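Cahier d'atelier, 25/05/21

Repris la fiche de Wotolar à neuf heures, avec l'intention de la finir avant midi. Il est dix-sept heures et je n'ai pas dépassé le pont. La fiche dit toujours que la ville vit du commerce fluvial, et la rivière dit toujours que la ville ment.

À traiter dans l'ordre : le cours de la Stolline, le péage, les hameaux du sud, puis le calendrier des foires s'il reste du courage.

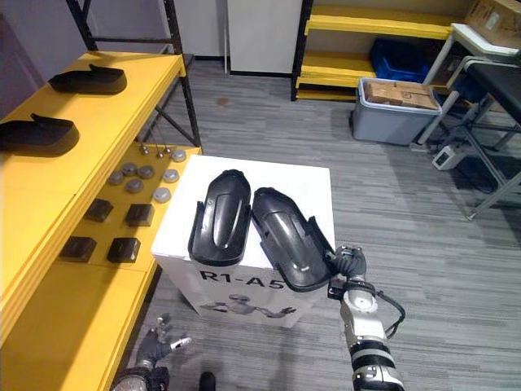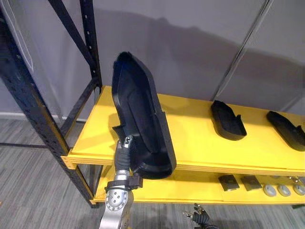
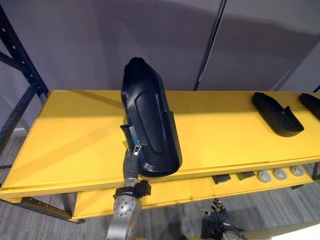
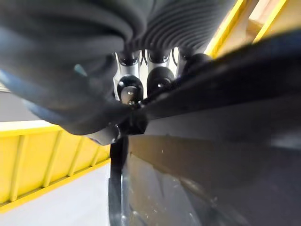

À qui revient le péage du pont de Wotolar quand la Stolline change de lit ?

Au bailliage de la rive nord, tant que la pile centrale reste dans l'eau. Si elle se retrouve à sec, le péage passe à la ville, qui doit alors entretenir le pont entier.

J'écris la réponse noir sur blanc parce que les joueurs la demandent à chaque campagne et que nous leur en avons donné plusieurs versions, toutes très assurées. La version du bailliage vient de l'ancienne charte, celle que Žydrūnas avait rédigée d'une traite et que tout le monde cite sans la lire. Elle a le mérite de donner à la ville une bonne raison de prier pour la crue et au bailli une bonne raison de faire creuser la nuit. On garde.

Cours de la Stolline

Sur la carte de base, la rivière descend des collines de Hernonora, contourne Wotolar par l'ouest et finit dans les marais. Sur la carte régionale, elle contourne Wotolar par l'est. Sur la carte que les joueurs ont imprimée et annotée, elle traverse le moulin. J'ai superposé les calques dans Campbell, notre vieil outil de cartes, qui a planté, puis a rouvert le fichier avec une quatrième rivière que personne n'a dessinée. Supprimée. Elle était plutôt belle, d'ailleurs, avec un joli méandre.

Décision : passage à l'ouest, et l'ancien bras oriental devient un chenal mort, navigable en barque après les pluies. Cela sauve les aventures déjà jouées côté est, à condition de ne pas regarder de trop près celle où un navire à deux mâts y jette l'ancre. Le rapport de cette partie est signé Urmas Bite. Lui demander quel tirant d'eau il avait en tête. Je m'attends à une réponse longue.

Distance de Wotolar aux sources : environ 22 lieues par le chemin de halage. L'ancienne fiche donnait une journée de marche, sans doute pour un marcheur très motivé. J'ai mis quatre jours, avec une étape à l'auberge du gué, qui n'avait jusqu'ici aucune clientèle plausible.

Population

La fiche annonce 901 feux pour la ville. Je n'ai pas retrouvé d'où sort ce chiffre. Žydrūnas pense qu'il s'agissait d'un numéro de page, Urmas soutient que c'était le résultat d'un jet de dés. Je le laisse, il a l'air d'un vrai recensement, c'est-à-dire d'un chiffre que quelqu'un a défendu devant quelqu'un de fatigué. En revanche j'enlève la phrase sur « la plus grande cité du royaume ». On la trouve aussi, mot pour mot, dans la fiche de la capitale et dans celle d'un village de pêcheurs.

Pour nourrir tout ce monde, il faut du grain. Les terres de la rive sud sont décrites comme « rocailleuses et maudites », ce qui réduit le rendement. Deux solutions : lever la malédiction, ou faire venir le blé de Hernonora par barges. La seconde donne du trafic, donc du péage, donc des ennuis. Adoptée.

Hameaux du sud

Ils n'ont pas de nom sur la carte régionale, seulement des points. Dans les notes de Žydrūnas ils portent des noms, mais ce sont ceux de ses anciens chats, et il demande qu'on les remplace « sauf celui du hameau près du gué ». Accordé. Pour les autres, j'attends les propositions. Merci d'éviter les apostrophes au milieu des mots. Il y en a déjà trop au nord et elles se reproduisent.

Un point reste ouvert : les hameaux relèvent-ils de la ville ou du bailliage ? La charte n'en parle pas. Les habitants, eux, paieraient volontiers à l'autorité la plus éloignée. J'aimerais ne pas trancher et laisser les deux collecteurs se présenter le même matin. Urmas trouve que c'est de la paresse. C'est de la paresse, mais ça se joue bien.

Calendrier des foires

La grande foire se tient à la fin d'octobre dans la fiche, et l'almanach du royaume interdit toute navigation après les moissons. Personne n'avait rapproché les deux documents, ce qui en dit long sur l'almanach. Je propose de laisser la foire en place et d'en faire une foire d'attente : les marchands arrivés trop tard pour repartir vendent à perte, boivent, et louent des chambres hors de prix jusqu'au dégel. L'auberge du gué commence à devenir une bonne affaire.

Conséquence que je n'avais pas prévue : si les barges hivernent à Wotolar, il faut un bassin. La carte n'en montre pas. Le chenal mort ferait l'affaire et, du même coup, le navire d'Urmas y serait simplement en hivernage. Je ne lui dirai pas tout de suite, il serait insupportable.

Reste à faire

Refaire le tracé dans Campbell, en sauvegardant avant chaque méandre.
Relire la charte en entier. Désigner un lecteur qui ne soit pas moi.
Reprendre la page des monnaies : le péage est fixé en sous d'argent, et le royaume a aboli l'argent dans le deuxième chapitre de la chronique.
Retrouver qui a écrit « maudites » et savoir par qui, au juste, elles l'ont été.
Prévenir les joueurs de la rive est que leur rivière est devenue un bassin.

Ajout du soir. Réponse d'Urmas sur le tirant d'eau : une page et demie, avec coupe transversale. Le navire passe, dit-il, à pleine charge et par temps calme, si l'on admet que le moulin n'est pas là. J'ai déplacé le moulin.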